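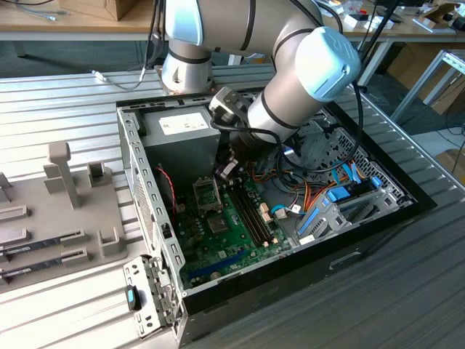
# About Skelthorpe

Skelthorpe is an independent research institute that studies how low-income households gain access to education, health care and steady earnings. We were founded by a small group of economists and public health researchers who had worked together on household surveys in the Taditberg district and wished to continue that work after the original grant expired. Our office remains in Taditberg, and most of our field staff live within the district.

## What we study

National averages often conceal the circumstances of individual towns and villages. A country may report rising school enrollment while a single valley loses half of its teachers in a decade. Our work is therefore carried out at the household level. Interviewers visit the same 321 families twice a year and record school attendance, clinic visits, wages, debts and the price of basic goods. Families may withdraw at any time, and no name or address is kept in the research files.

The findings are used in three programs:

- **Household Panel.** The long-running survey described above, with a main round each May.
- **Umlow Fellowship.** A 12-month placement for early-career researchers from the regions in which we work. Fellows receive a stipend, housing and a supervisor, and are expected to complete one publishable study.
- **Baptiste Reading Rooms.** A network of 16 rooms attached to primary schools and rural clinics, stocked with books in local languages and open to adults in the evening.

The Reading Rooms began as a side project of the survey. Interviewers reported that parents who had left school early were asking for help with forms, prescriptions and loan papers. The first room opened in a disused storeroom at the Umlow primary school - the program takes its second name from the teacher who ran it for its first three years.

## How we are governed

The institute is a registered nonprofit organization. It is overseen by a board of eight members, at least half of whom must be residents of the districts covered by the survey. Board members are unpaid and serve a term of four years, which may be renewed once.

Lise Girard has been Executive Director since January 2018. She previously led the Household Panel and continues to take part in interviewer training.

## Funding and publication

Our income comes from research grants, contracts with local authorities and individual gifts. We do not accept funding that gives the sponsor a right to approve or delay results. Every completed study is published in full on this site, together with the questionnaire and a plain-language summary. Summaries are also read aloud at public meetings in the villages concerned, where residents may question the authors.

Anonymized data may be requested by universities, public agencies and journalists. Requests are reviewed by the research office and should state the purpose of the work, the variables required and the period for which the data will be held.

## Contact

General inquiries may be made in writing to the Taditberg office. Applications for the Umlow Fellowship should be addressed to the Fellowship Coordinator and must include two letters of reference. Schools and clinics that wish to host a Reading Room are asked to confirm that they have a lockable room with electric light before applying.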